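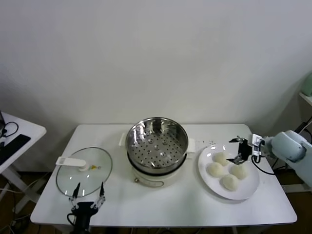 Head view, steamer station: pot, lid and a plate of four buns.

Support > Drundside cell > Recording faults > Steamer task

Category: Teleoperation and data collection

Left wrist stream runs late against head stream, lid grasps unusable

Opened Sunday, September 20, 2026
Status: open, workaround in place
Site: Gerkatthorpe
Recorder: Nilatora

Problem

We are recording examples of the bun steaming task. The operator moves the buns from the plate into the steamer with the right arm and puts the lid on with the left. The target for this batch is 40 usable episodes. The checker is rejecting episodes at the lid grasp with "stream offset over limit". Head and right wrist agree with each other. Left wrist is late, and the gap grows through the episode, up to 7 frames by the end.

If these go into training as they are, the policy gets a left wrist picture in which the fingers have not reached the handle, paired with a gripper value that says they have closed. The last batch from the Vidmar cell had the same fault, and that model closed early on everything with a flat handle.

What we expected

All streams within 2 frames for the whole episode.

Steps to reproduce

Start the recorder from cold. Load the steamer task. Record one full episode at normal speed, lid included. Run the checker on the raw folder before conversion. The fault does not show on short test clips, so please don't close this on the strength of a short clip.

Tried so far

Restarted the recorder. No change.

Swapped the left and right wrist camera cables at the hub. The fault stayed with the left camera, so the hub port is ruled out.

Changed the left camera cable for a new one. No change.

Turned off the live preview on the operator's screen. The gap grows more slowly but still goes over the limit before the lid is down.

Compared settings for the two wrist cameras. Left was on automatic exposure, right was fixed. The config file says fixed for both, so the left camera is not picking up its setting when the recorder starts.

Set left exposure by hand after start-up and recorded again. The checker passed the episode. Closed the recorder, opened it again, and left was back on automatic.
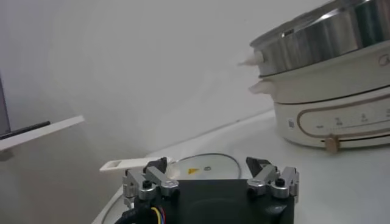
Posted by: Gerkatthorpe recording desk

Left wrist view, attached for whoever looks at exposure. There is a lot of white in this task: worktop, wall, lid handle. Please check that the fixed value keeps the edge of the handle apart from the worktop. The yellow triangular sticker on the lid is easy to find at any setting, so it is no use as a test of whether the handle is clear. Check the slot near the end of the handle instead.

Second point, to be split off if you prefer. The lid is being put back in nearly the same place at every reset, handle to the left. The task sheet asks for the handle to be turned between episodes and the buns to be shifted on the plate. Operators at this station have been told. Episodes with the lid always set the same way should be tagged "low variety" and kept apart from the main set. Do not delete them.

Workaround until fixed

Start the recorder. Open the left wrist camera settings and set exposure to fixed, same value as right. Record one full episode and run the checker on it. If it passes, carry on. Repeat after every restart, including restarts after an emergency stop.

Episodes already recorded

Do not try to shift the left stream to line it up. The gap is not constant and a single shift will only move the error to the start of the episode. Mark them "offset" in the sheet and leave the raw folders where they are. The right arm part may still be of use for the bun picking set, where the left wrist stream is dropped anyway.

Needed from Drundside support

A recorder build that reads the left camera setting at start-up, or a start-up check that refuses to record when the cameras do not match the config. We would take the check first if it is quicker. The next batch is due in October and uses the same station.

We use cookies to keep you signed in and to remember your ticket filters. Accept all | Manage settings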